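Ticket: Green garment episodes rejected at ingest
Queue: Castholm data collection
Opened by: Keerthana Iyengar
Status: Open (was Closed, reopened Saturday)

Of 86 folding demos on the green garment, 61 failed the auto check with "no contact detected." Flisesell says the pads are worn and wants us to swap them. I don't buy it. Same pads passed on everything else.

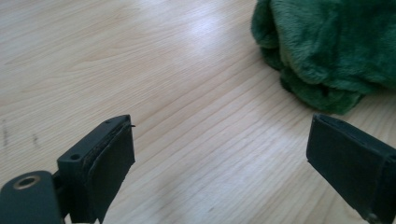
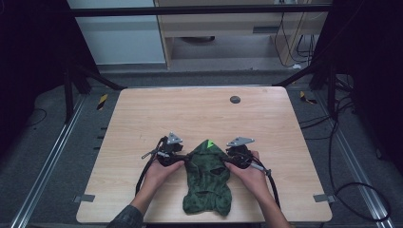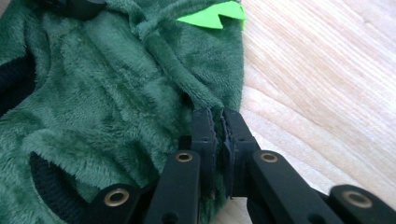 Green garment task: fingers open over the table, both grippers on the fabric, and one gripper pinching the fleece.

Fabrice Lacroix, 9:40
Does the check use gripper width or the picture? If it's width, a thin pinch of fleece squashes to nearly nothing and reads as closed on air.

Keerthana Iyengar, 10:15
Width. Threshold is 18 in whatever units the config uses – the docs don't say, which doesn't fill me with confidence. Fabric is plainly between the pads in the third one.

Dede Tetteh, 11:02
Recalibrated both sides, reran the same 86. Still 61 rejected. So it isn't drift.

Somkiat Noiphan, 13:30
Vendor suggests we "collect more and let the model sort it out." We already have 1,539 episodes in Milport. If the filter throws out the good ones, more of them won't help.

Keerthana Iyengar, 14:10
Agreed. Please don't close this again on the strength of new pads. I want the width traces for ten rejects, checked by hand against video, before we spend money or retrain anything.

Dede Tetteh, 14:25
Pulling traces now. Filter off for this task only, raw files kept.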